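3.2 Storage of display items

Items were sorted by the Terberg scheme into 2 classes, displayed and binned, and 58 shelf units were recorded by Zavala in September.

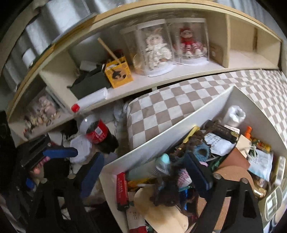
Figure 2. Shelf unit with mixed contents.

Display class was assigned by enclosure and position on the board. A doll in a clear cylindrical case, as with the one in a red dress and red hat in Figure 2, was scored as displayed. Small figurines in lower compartments were scored separately.

Contact: E. Ocampo | Back to top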